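Planning the Second Arm: Where the Money Goes

Big news from the workshop end of the building! The spending plan for the kitchen handling project is approved, and we can finally start ordering for the second station. Many of you have asked what's on the list, so I'll go through it, and please grab me at lunch if I skip your favorite part.

The largest line is the arm itself. We looked hard at two, the Shearer and the Vadar, and Bart Hoekstra spent most of April getting quotes that could be compared side by side (one included the controller, one didn't, and the shipping was buried in both). We're going with the Vadar at $3,520 for the refurbished unit, controller and cables included. It has the same mounting pattern as the one we already run, so the base plate drawings carry over and Alun Morgan gets a week of his life back.

Next come the gripper fingers, and I'm more excited about these than I probably should be. We've set aside $400 for two full sets plus spare pads. Last year we budgeted for the fingers as if they were part of the arm and then paid for every replacement out of the supplies line, which made a mess of the spring numbers. From now on they get their own line, like printer toner. Fruit is kind to them, cutting boards and plate rims a good deal less so.
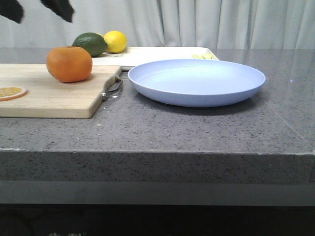
Then there's the stuff that never looks like much on paper and somehow eats the whole summer. Groceries are down for $100 a month. We had been buying citrus a bag at a time on whoever's card was handy - please stop doing that, and send your old receipts to Bart. Lemons, limes and oranges will come in one weekly order from Wornia, along with anything else you add to the sheet by noon the day before.

We also put $500 toward dishes, boards and lighting. Alun would like plates in more than one rim height and a few boards with different handles, and I think he's right. A new plate costs less than lunch and gives us a whole new set of grasps to work on. If you see an odd one at a thrift store, buy it and keep the slip!

One thing we left out on purpose is the service contract. Silholm offered us a yearly plan with two visits, and it's a decent offer, but Alun and Bart can do the routine work themselves and we'd like to see how the first six months go. We'll look at it again when the next plan is drafted.

Still open: which wall the second station goes on. The window side has better light and the worse outlets. Bart has a floor sketch taped up by the coffee machine, so take a pen and mark it up.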